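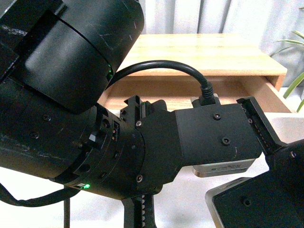
Visit to the Prutton Works of Fusance

Members of the Fenarness Furnishing Association visited the Prutton works of Fusance in September. The party was received at the main entrance at 9:30 a.m. and divided into 2 groups for the tour.

The works produces shelving and storage units in light wood for schools and public libraries. Boards are sorted by grain and color before cutting, and those with marked variation are set aside for backs and bases. The sanding hall, extended last year, now handles 600 panels a day. Members asked several questions about edge finishing – a subject on which the Stojanovska range has drawn favorable comment from buyers – and were shown samples at each stage.

The second part of the morning was given to the showroom, where the current catalog of 446 items is arranged by room type. The low units for reading corners attracted particular interest. Delivery to Fenarness addresses takes five weeks from the date of order, and replacement shelves may be ordered singly.

Lunch was served in the staff dining room. The Association thanks Fusance for its hospitality. Copies of the price list are held at the Association office and may be consulted during opening hours.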